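アーム自作メモ その4 配線と布まわりのコツ

前回の続き。共有工房のSisteronで組んで家に持ち帰ったやつ、ようやく洗濯物をつかむところまで来たので、忘れないうちに書いとく。順番はバラバラ。急いでるので誤字は見逃してください。

■ケーブルは先に動かしてから留める
止まった姿勢で結束バンド締めると、だいたい後で泣く。関節を端から端まで手で回して、一番つっぱる姿勢で長さを決める。自分は短く切りすぎて一本作り直し、材料代1690円。痛い。
外に出す線は、関節のすぐ脇をさけてゆるめにたらす。ただし台より下まで長く垂らすと、今度は椅子に引っかかる。

■目印は派手な色で
可動部の境目に色テープ。銀色の筒に銀のネジだと、どこまで回したか本当にわからなくなる。赤が一番見やすかった。白い紙タグに線の番号を書いて貼るのもおすすめ、油性ペンで。鉛筆は三日で消えた。

■台には布を敷く
つるつるの天板だと小ネジが転がってどっか行く。グレーの無地がちょうどいい。白はカメラの露出が飛ぶし、柄物は認識がガタガタになる。端は縫ってあるほうがラク、切りっぱなしは糸くずが出て関節に巻きこむ。

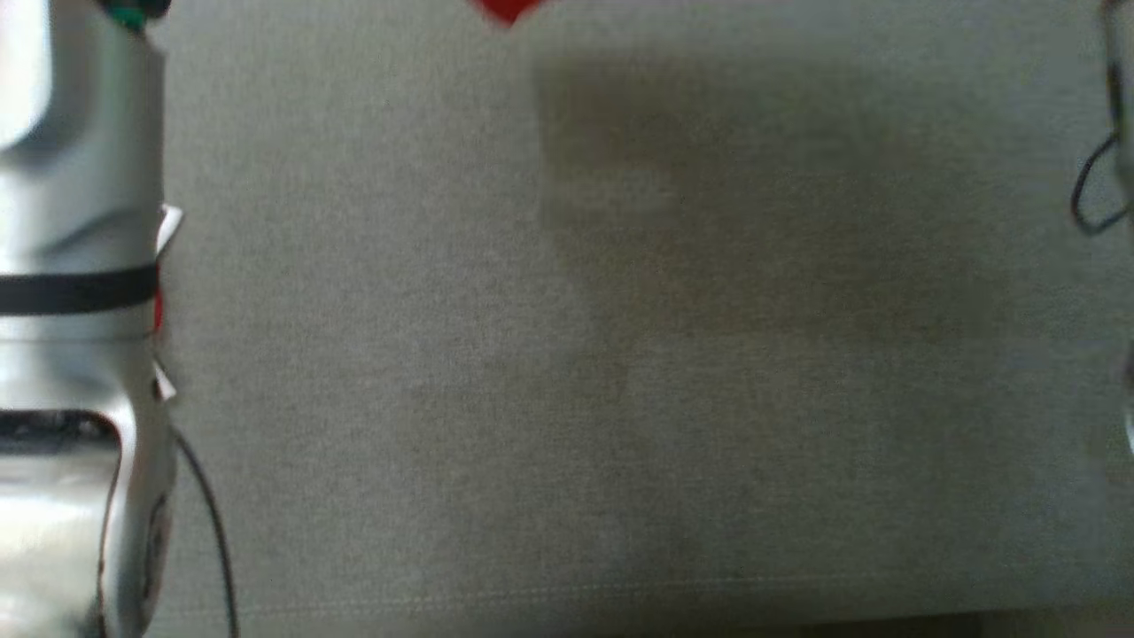 あと布はぴんと張って、裏からクリップで固定。表にクリップ出すとアームが律儀にぶつかりにいく。うちは養生テープでもいけたけど夏はベタベタになるのでやめた。

■影で誤動作する
これが一番時間くった。天井の照明ひとつだと腕の影が台に落ちて、そこを「物」だと思って止まる。対策は
・照明を横からもう一灯足す(クリップライト2000円、工房の備品でも可)
・しきい値をいじる前に、まずカーテンを閉めて試す
・夕方4時すぎは光が変わるので調整しない
しきい値を先にいじると元の値がわからなくなる。なった。メモ取れ自分。

■指先
樹脂の指はそのままだと布がすべる。先のほうに溝を入れて、そこに薄いゴムを貼る案をSampaioの掲示板で見て、まだためしてない。溝だけでもタオルはつかめる。Tシャツは五分五分。
印刷の向きは大事。指を立てて積層すると先から割れる。寝かせて印刷、時間はかかるけど丈夫。手持ちのWisanarのフィラメントだと321回目の開閉で左だけヒビ、右はまだ平気。なんでだ。

■開き幅は広めから
最初から物に合わせてせまくすると、位置が少しずれただけで指が服の上に乗ってしまう。全開で近づいて、最後にゆっくり閉じる。速度は半分でいい。早くしたいのはわかる、でも半分。

■ソファで練習する
机の次はいきなりカゴに行かず、ソファの座面がいいです。やわらかいので下げすぎても指が折れにくい(机では一回折った)。服は座面の色とはっきり違うやつを選ぶ。うちは座面がグレーなので赤系の服を使うことにした。たたんで置いて、角から狙う。真ん中を上から狙うと布が逃げてつまめない。
クッションはどけなくてもいいけど、アームの通り道にはおかないこと。床のラグと、テレビ下の棚の引き出しも確認。開けっぱなしの引き出しに肘をぶつけて、モーターがうなって止まったことがある。夜中に。

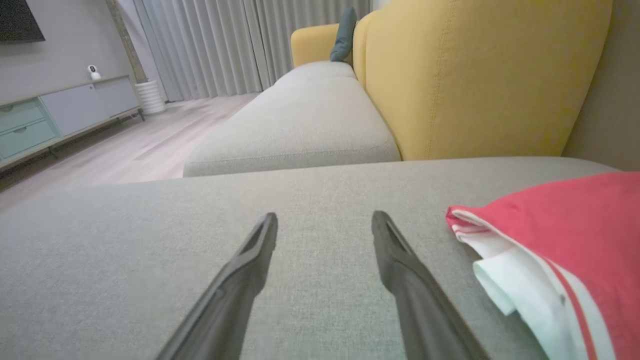 ソファの座面と赤系の服。指は開いた状態。

■非常停止は手のとどくところ
パソコンの画面の中の停止ボタンだけで済ませない。物理スイッチを一個、電源の手前に。押しやすい大きいやつ。Irkthorpeの基板には停止用の端子があるので、そこにつなぐだけ。ハンダなしでいけた。
電源は余裕を見て選ぶ。けちって小さいのにしたら、二軸同時に動かした瞬間に落ちた。買い直しでだいたい3000円。

■片づけ
使い終わったら腕をたたんだ姿勢まで戻してから電源を切る。立てたまま切るとストンと落ちて、机と指先の両方に傷がつく。ネジは小分けの袋に入れて、袋に関節の名前を書く。「肩の右」とかで十分。

次は靴下をそろえるとこ。木曜に工房が開いてるので、それまでに右の指も印刷しなおす予定。ゴム貼り試したら追記します。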